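Reference > Robotics > End effectors > Faults and failures

Insert pull-out in hand-held grippers

25/08/2026
By Amos Thibodeaux

Insert pull-out is a mechanical fault of molded or printed plastic grippers in which a threaded metal insert works free of the arm that carries it. The joint it was meant to clamp then gains play, and the finger attached to it no longer returns to the same position each time the gripper opens. The fault is most often reported in hand-held grippers, which are light, are built in small batches, and are dropped more often than grippers bolted to a machine.

Cause

A brass insert is normally pressed into an undersized hole with a heated tip. Plastic softens, flows into the knurls on the outside of the insert, and hardens again. The strength of the joint depends on how much plastic fills the knurls. An insert pressed too quickly pushes cold material ahead of it and leaves voids along its length. One pressed too hot sinks below the surface, so that the screw pulls it upward against nothing when tightened. This second case is called jack-out and accounts for most failures that appear during assembly.

Failures in service have a different origin. Each closing stroke puts a small sideways load on the pivot screw. Over many strokes the hole becomes slightly oval and the insert begins to rock. Thread-locking compound can make matters worse, as certain types attack the plastics used in gripper arms and leave fine cracks that start at the hole.

The Womley test

The fault was first described in detail at the Womley workshop, where Mavis Baptiste ran sets of arms through 1,000 open-and-close cycles against a spring load. Three arms lost an insert before the end of the run. All had been filled from the same batch of material, and all showed voids on the lower half of the knurl when sectioned. The resulting check, known as the Baptiste check, consists of holding the arm still and pressing the fingertip sideways by hand. Movement at the pivot that can be felt is grounds for taking the gripper out of use.

A later series at Pullis used the same load and a deeper insert. No insert came out in 1,000 cycles, but several pivot screws backed off, and the series was stopped in June for a change of screw.

Effects

The first sign is usually in the width reading. A gripper that reports its opening from a sensor near the handle will go on giving a plausible value after a finger has shifted, as the sensor does not measure the fingertip. Objects are then gripped off center or dropped partway through a lift. In recorded work the error passes into the data, and a robot arm trained on it may close beside an object.

The hazard to people is minor in a hand-held tool and greater when the same fingers are fitted to a powered arm. A finger that parts from its mount under load can be thrown, and the exposed screw can scratch or cut. The Grimine shop rule limits fingers with a replaced insert to hand use.

Inspection and repair

Inspection is carried out with the jaws open over a flat, clear surface, so that both fingers can be compared and a loose part is not lost. The shop rule calls for it every 50 hours of use. A raised insert rim, pale stress marks around the hole, or brass dust on the arm are recorded as defects. An insert that has pulled out is not pressed back into the same hole. The arm is replaced, or the hole is drilled out and fitted with a larger insert if the wall is thick enough.

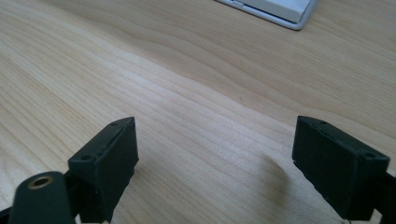
Can a loose insert be fixed with glue?

Glue holds for a short time only. It does not restore the plastic around the knurls, and it hides the gap that an inspector looks for. A glued arm is treated as failed and is replaced.

After any repair the opening width is calibrated again with a gauge block placed between the fingertips, and the sideways check is repeated on both fingers.

Last updated: 25/08/2026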